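Slow Down the Second Try
By Poppy Garside
9/6/22

The fault at Tromdale was a small one. The arm missed its grip on a drive caddy, tried again, and pushed harder the second time. The connector bent and the log said "retry OK." 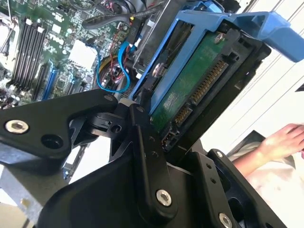 I think automatic retries should be banned from teardown work whenever a person can reach into the cell. Gasholm, who wrote the software, say a full stop costs up to 9 minutes. Fine. A technician who sees a miss will reach in to help, and the arm doesn't know that.

Virard already stops after one miss and waits for a button. Tromdale could have the same setting by December. It should not wait for somebody's fingers.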